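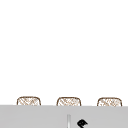 ## Osbridge community kitchen: changes to bookings

From April, the kitchen at Osbridge will be let in sessions of three hours. Groups should apply in writing to the Trirkness office. Existing bookings will be honoured — no new form is needed.

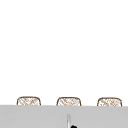 ## Charges and deposits

The hourly charge is unchanged. Deposits will be returned within about two weeks of the session. Miłosz Adamczyk will handle all refunds.

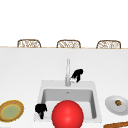

**May a group book more than one session?**

Each group may hold two sessions a month.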